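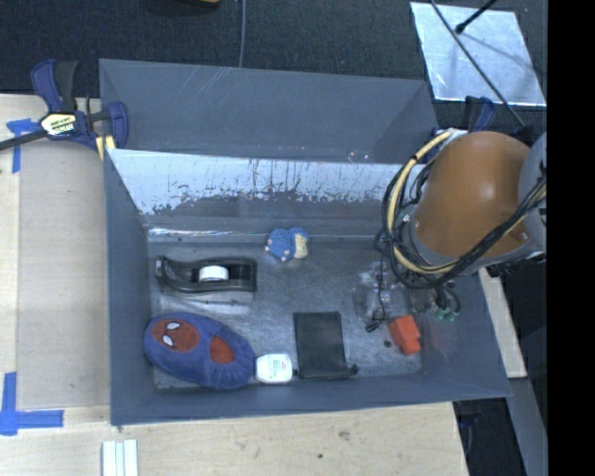 A gray bin with a tape dispenser in it.

How to Clear Out a Desk Before a Move

By Alina Vlad
6 Aug 2020

Most people pack the desk last and end up tipping the drawers into a box. It takes one evening to do it properly. You will need a large bin, a trash bag, a few envelopes and a marker.

Step 1. Empty everything into the bin
Take out one drawer at a time, starting at the top. Do not sort yet. Wipe the drawer with a damp cloth and leave it open to dry.

Step 2. Pull out the paper
Lift out receipts, letters and manuals before you touch anything else. Tax papers and leases go in one folder that travels with you. Manuals can usually be found online, so recycle them. Shred anything with an account number on it.

Step 3. Test the pens
Keep a scrap of cardboard next to you and scribble with each one. If it skips twice, throw it out. I kept six pens when I moved to Hekwood and have not run short.

Step 4. Group the small things
Paper clips, tacks and stamps each get an envelope. Write the contents on the front and fold the flap in — don't lick it, you will want to open it again. Loose batteries should have tape over the ends. Cords get wound up and tied, with a label saying what they plug into.

Step 5. Set a limit on keepsakes
Allow one shoebox. Anything that doesn't fit goes to a friend or to the donation pile. Give yourself 30 minutes for this part and set a timer.

Step 6. Pack the drawers
Put the heavy items at the bottom of a small box and the envelopes on top. Fill gaps with dish towels. Mark the box "desk" on two sides and on the lid.

Keep out scissors, tape and one marker until moving day. These go in your own bag, along with the folder from Step 2.

If the desk is going too, take the empty drawers out and carry them separately. Number them on the back with a pencil so they go in again in the right order.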